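About Birkmont

Birkmont plans and budgets automation equipment for small plants and teaching labs. We do not sell robots and take no commission from anyone who does. Clients pay a fixed fee and receive a written equipment plan, a layout, and a cost sheet they can take to any vendor.

The firm works from one office in Misturberg. To date we have completed 38 equipment plans, most of them for buyers installing their first or second robot cell.

What we do before a purchase

Every plan starts with the task. We record what has to be picked up, how it is shaped, and where it has to go. Thin parts and open frames get extra time at this stage, as grip points on them are few and approach angles are limited. We then build the cell in simulation and look at it from the overhead view and from the wrist. The wrist view tends to settle arguments over camera placement and finger length, and it costs far less to change there than on the floor. 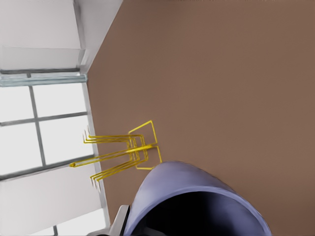
Simulated close view: yellow wire rack and lavender-blue object.

A plan from us lists the arms, grippers, table, mounts, cabling, controller, safety equipment, and spares as separate lines. Installation hours and operator training are listed too. Lines we cannot price are left open and marked as such - we do not fill them with an allowance.

One arm or two

The most common question at the budget stage is whether a second arm is worth the money. A second arm adds its own gripper, mount, cable run, and service contract, and it takes up table space that one arm would leave free. It can also remove fixtures and hand-offs. We model both versions on the same table with the same objects and price both. In a two-arm layout we check reach from each side and the clear width left between the grippers.

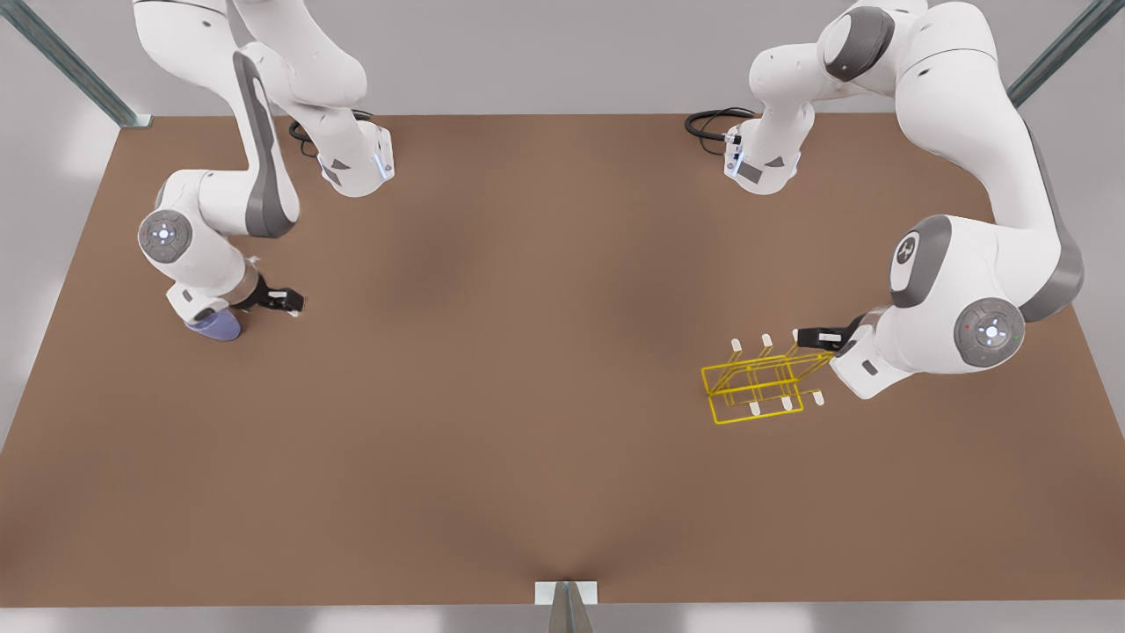
Fees and turnaround

A single-cell plan is $2,510. A plan comparing one-arm and two-arm versions is $3,008. Changes to a finished plan are $600 per round, and the first round is included. Fees are reviewed each June.

Recent work

Stiltero - two-arm bench cell for loading racks, with a replacement schedule for grippers and cables.
Hung - budget and floor layout for a training lab, purchased in two stages.

Client files are kept in Misturberg and can be requested by the client at any time.

Page last updated 15 April 2024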